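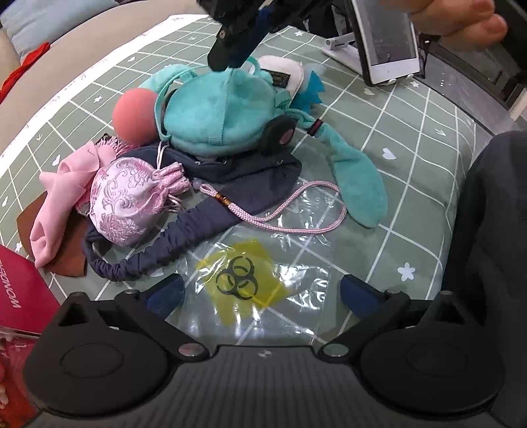
The rehearsal letters in the two editions don't agree, and I've now spent an evening proving it with a pencil. Those of you with the old Arboleda parts have letter F at the viola entrance. Those of you with the new Cadulham parts have F where the cellos drop out, which explains why, when I said "from F, please" last time, half the room started and the other half gave them a look. I offer my apologies to the half that got the look, whichever half it was. My desk being what it is, the work has moved to the table with the sage-green cloth, the one with the little white hearts and flowers on it, and I can report that it's hard to stay angry at a publisher when you're leaning on a small white heart. I managed for most of the slow movement.

Replying to Herman inline, and then some business at the bottom that all of you should read, including the people who never scroll down. You know who you are, and so do I, from your questions.

On the parts, Herman Purba wrote:

> I don't see why we can't all simply buy the Cadulham. It's
> 21 dollars for the set, the print is bigger, and the page
> turns in second violin are possible for a person with a normal
> left arm. I had the old Arboleda for years and the turn in the
> finale always cost me the whole run. I just came back in at the
> cadence and smiled.

We all knew, Herman. It was a nice smile.

I agree that the print is bigger. My objection is to the bowings, which somebody at Cadulham has added in the same typeface as the composer's markings, so there's no telling what's original and what's a stranger's opinion. The long slur in the second movement, for instance, is one bow across four bars, very soft, and I'd like to meet the person who can do that at our tempo. If any of you can, please speak up, and I'll move you to the front and have you do everything.

My feeling is that we buy the new set for the violins, where the page turns matter, and keep the old parts for violas and cellos, who have had all their fingerings in there since the days of the previous conductor and would take to the streets. I'll write the Cadulham letters into the old parts in red. If your part comes back with red in it, the red wins. If your part already had red in it, the bigger red wins.

> As for the tempo of the first movement, I timed it at home
> against the recording and we are a good deal under. I realize
> it's marked "moderato," but so is my car. I think an audience
> can hear when a group is being careful.

They can, and they can also hear when a group isn't being careful enough, and I think we've done more of the second kind. Remember the spring concert. The woodwinds have asked me not to bring it up again, so I'll say only that there's a difference between a brisk ending and several of them.

What I'd like is to start at the speed we can play the sixteenth notes in the development, and stay there. That means somebody has to know what the development feels like before we begin, and since I'm the one waving, I suppose it's me. I've been singing it in the car. What I would ask in return is that the first violins look up at the transition. I don't need a long look. I'm not fussy about the expression, either.

> Also, can I ask again about playing standing up? The group I
> heard in Zolurville did it and the sound was completely
> different. They looked like they wanted to be there.

I was at that concert too, and they did sound good. They were also, as far as I could judge from the balcony, mostly graduate students, with graduate students' knees. I'm happy to try it for the short piece before intermission. Cellos sit, obviously. Anyone else who'd like to sit can sit, with no need to write me a note describing the hip. Please raise your stands before we start, though, because the ones at Codden have that screw that only turns for people who aren't in a hurry.

> Last thing. I think we should tune to the oboe and leave it
> alone. We tuned twice at the last rehearsal and it was worse
> the second time.

Seconded. One A, taken quietly, and then hands off the pegs. If you find you're flat in the middle of the Andante, make peace with it.

Now the business.

1. The September concert is at the Codden hall, same as before. The heat in there comes on when it wants to and the radiator behind the basses knocks, nearly in three. Basses, please don't follow it. You did last year, and it took the trombones with it.

2. We have two rehearsals left before the dress, and I want to spend the first on the finale only. Winds can come for the second half. If you play wind and turn up for the first half anyway, bring something to read, as I'll be going over the same page with the seconds until they either get it or form a union.

3. Seating for the seconds is rotating again. I know some of you like your chair. It's a very ordinary chair.

4. Program notes. The draft that went around describes the slow movement as "a tender conversation between old friends." I've sat through that movement with you people a great many times and I'd call it an argument about who has the melody. It's the cellos, starting at the new letter D (old letter C, red in your part). Everybody else, please play as if you knew that. I'll rewrite the note, and if someone would like to check my spelling of the Italian I'd be grateful.

5. Black on the bottom, black on top, and socks that belong to the same family. We were asked last time whether the violas had a theme. They did not.

6. Mutes. Rubber ones, on the bridge side of the strings, ready before the Andante. There are eight beats of rest to get them on, and last time we heard several hit the floor in that rest, one after the other, in what I thought was quite a good canon. If yours tends to jump, tie it on or borrow one that doesn't.

7. Please answer this message to me and not to the whole list if what you want to say is "thanks" or "got it." If what you want to say is that you can't make the dress rehearsal, say it to me, in private, with some shame.

Herman, I'll bring the marked score so you can see what I mean about the slur. You can have the first movement a notch faster if you'll give me the tie over the bar before the recap, which you've been leaving out. I hear it every time. I'd stopped mentioning it because I thought it might be grief.

Parts back to me by the next rehearsal, please, all of them, even the ones with coffee on.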